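FOR IMMEDIATE RELEASE

Zoturdale Community Table Opens Its Doors for a Second Season of Shared Suppers

Neighborhood supper program returns in October with longer hours, a bigger kitchen and a lending shelf for home cooks

ZOTURDALE — The Zoturdale Community Table, the supper program that brought so many neighbors out of their houses and into one another's company last winter, will return this October for a second season. Suppers will be held at the old Dranus Mill building on the river side of town, where the kitchen has been enlarged over the summer and the dining room has had a fresh coat of paint, new window shades and a good deal of scrubbing.

The program began last year as a small experiment. A handful of households on the mill side of Zoturdale had been trading soup and bread back and forth through a cold spell, and it occurred to several of them that it would be a great deal simpler, and a great deal more cheerful, to carry everything to one room and eat it together. They put up a sign at the library, borrowed some chairs from the school, and waited to see who would come. By the time the season closed in spring, 783 suppers had been served, and people who had lived three doors apart for years were finally on a first-name basis.

"We had hoped to fill one table, and we were pulling chairs out of the hallway by the second evening," the organizers said in a joint statement. "People came for the food, and then they stayed to talk, and then they asked what they could bring next time. We are so grateful to everyone who peeled a carrot or washed a pot or sat down next to someone they hadn't met before — and we can't wait to see all of you again."

Suppers are open to everyone, whether you live in Zoturdale proper, out along the county road, or are simply passing through and hungry. There is no charge and no sign-up sheet. Guests who would like to chip in can leave something in the jar by the door, and guests who would rather not are every bit as welcome. Doors open at 4 p.m. for anyone who wants to help with the cooking, and the meal itself is served at 6 p.m. Families with small children are invited to eat a little early if bedtime is calling, and a plate can always be wrapped up for a relative or neighbor who is stuck at home.

The menu will stay close to what people enjoyed last year: bean soup, chicken and dumplings, baked squash, cabbage rolls, and a great many kinds of bread. There will be a meatless main dish at every supper, and cooks will write out the ingredients of each dish on a card so that anyone with an allergy can see at a glance what is safe to eat. Apples will come from the Iltard orchard, which has kindly set aside part of its fall crop for pies, sauce and the bowl by the coat rack.

Seating will again be at round tables. The organizers tried long rows for a short while last winter and found that the folks at the far ends never got to talk with one another, and that the potatoes always seemed to run out halfway down. A round table makes it easier to pass a dish, easier to hear a soft voice, and easier to squeeze in one more person when the door opens and a latecomer steps in from the cold. Eleven tables will be set for the opening supper, and more can be brought out of storage if they are needed.
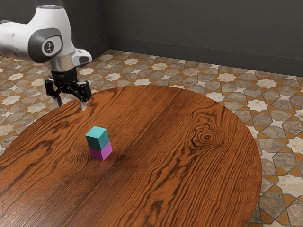 What Is New This Season

The larger kitchen is the biggest change, and the one the cooks are most excited about. Last year there was a single stove, and anyone making gravy had to wait patiently for whoever was boiling noodles. There are now three stoves, a deep double sink and a long counter where helpers can chop side by side without bumping elbows.

A lending shelf will also open beside the pantry. Neighbors may borrow large stockpots, roasting pans, canning kettles and other things that most of us need once or twice a year and have nowhere to store. Items may be kept for 11 days, and the organizers ask only that they come back clean. Anyone with a sturdy pot gathering dust in the basement is warmly encouraged to bring it along.

There will be four special suppers over the course of the season, each built around recipes that Zoturdale families have handed down. Cooks who would like to share a dish, or a story that goes with one, should drop a note in the recipe box at the library. Handwritten cards are lovely, and so are the splattered ones that have been on the refrigerator for thirty years.

Zulu, the bakery on the mill road, will supply rolls for the opening supper and will host an afternoon of bread baking for beginners later in the fall.

How to Help

Helpers are needed for cooking, setting up, serving and washing dishes, and no experience is required for any of it. An hour is plenty. Rides to and from the mill can be arranged for guests who don't drive; please leave a message at the library desk by noon on the day of the supper.

About the Zoturdale Community Table

The Zoturdale Community Table is a neighbor-run supper program based at the Dranus Mill building in Zoturdale. It is supported by donations of food, time and money from local households and businesses, and it serves a free hot meal to all who come, from October until spring.

Press inquiries: please contact the Zoturdale Community Table through the Zoturdale library desk. Reporters are welcome at any supper and should plan on staying to eat.

###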